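Posted On Jun 8, 2026 by Sabina Ranasinghe. Filed under Wardrobe Rescue.

The satin blouse looked perfect in the store. It looked perfect in the car. Then you washed it, hung it on the back of a door, and now it has two little shoulder horns and a water mark shaped like Ohio. Welcome. I own several of these.

My mailbox after the Lanville gala gallery was not about who wore what. It was about how anyone gets into a satin gown, sits through a dinner and stands up again without looking like a used envelope. People with stylists have a person with a steamer. The rest of us have a bathroom and a bad attitude, so these tips are for the rest of us.

Read the care label first. I know. I don't either, which is how I shrank the Esfahani slip dress, the one that cost me more than my first couch and now fits a large doll. Polyester satin will forgive you for a lot. Silk keeps a list.

Steam from the inside. Turn the dress inside out, hang it from the loops and keep the steamer head an inch or two off the fabric. Work from the top down. If the steamer spits, and mine spits like a llama, aim it at an old towel until it calms down. A drip on silk satin can leave a ring you'll be looking at all evening.

If you have to iron, use the lowest setting, wrong side up, with a thin cotton cloth in between. A clean pillowcase works. Don't park the iron anywhere while you answer the door.
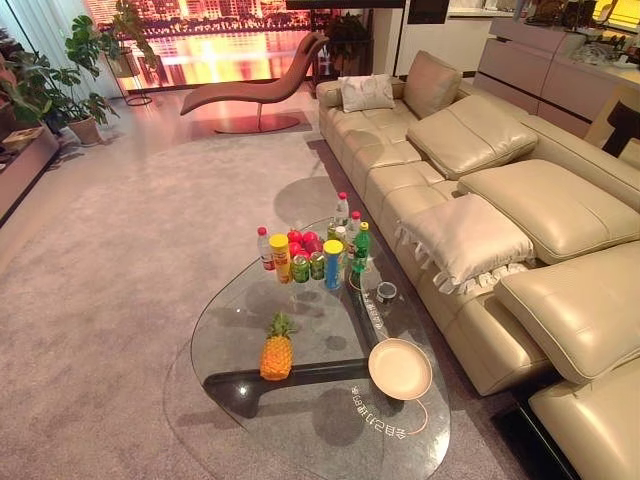

Runadwood wrote in to say that the shower trick is a fraud: half an hour of hot water, a fogged mirror, and the skirt came out exactly as creased as it went in, only damp. Fair. It does fine on jersey and on light creases, and it does nothing for a fold that has spent a week at the bottom of a suitcase. Use the steamer for those.

Deodorant marks come off with a balled-up pair of dry nylon tights. Rub lightly, along the grain. Water makes it worse, and so does the napkin you'll be tempted to use at the table.

Makeup on the neckline is a matter of order. Dress first if it zips, face first if it goes over your head, and in that case put a silk scarf over your whole face before you pull. You will look like a hostage. Your collar will stay clean.

Static: run a metal hanger down the inside of the skirt, between lining and leg. Hand lotion on your shins helps too.

Hanging — padded hangers, please, and no wire. Anything cut on the bias should lie flat or it will grow. My Skomska skirt started at the knee in March and is now heading for the ankle.

As for the steamer, mine cost 70 dollars and has outlived two irons. Empty the tank when you're done, or the next blouse gets whatever was growing in there.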